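Home | Gallery | Laundry Notes | Older Posts | Contact

White Cloth on Wood

Welcome back to my little laundry corner! I've been working through a pile of 40 pieces for the Prekby clothing swap, and I'm up to the whites now - my favorites, even if they show every single crease. I fold on a bare wooden table (no padding, no ironing board) and I love how the brown grain looks next to all that cotton.
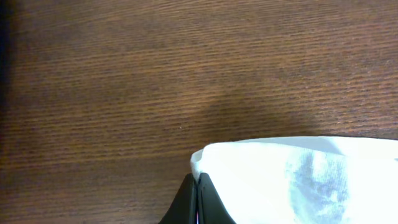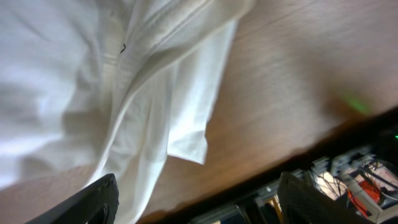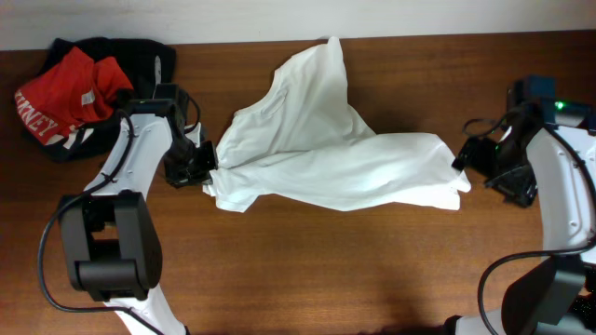 White on brown wood, all three. The last is a T-shirt, still crumpled.

My usual way with tees is shoulders first, then sleeves in, then up from the hem in thirds. I gave up on folding boards in March - too fiddly for me! Next I'll be starting on the pillowcases, 4 sets of them, and I'd love to hear how you store yours.

Contact | © Flinden Laundry Notes | Back to top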